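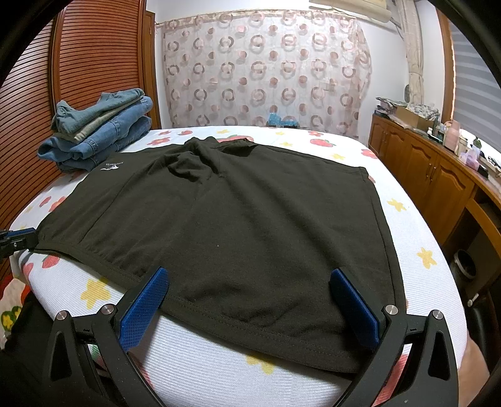
Wanted: people who fold laundry on the bed

Prombridge is looking for 13 adults in Flinstead to try out a folding method that its authors say halves the time spent on a basket of clothes. We have our doubts. Most methods like this are tested on T-shirts at a clean table - few people own only T-shirts, and plenty of us work on top of a printed sheet with the jeans already stacked in the corner.

You would fold your own clothes at home, your usual way for 2 weeks and the new way for 2 more, and keep a short written log. Big, awkward garments are welcome. Fans of tidying books may apply, but we will ask you to be blunt.

Pay is $300, sent after the last log comes in. No experience needed, and no prizes for neatness.

Write to Francine Hiebert at Prombridge before the end of December and tell us what you hate folding most.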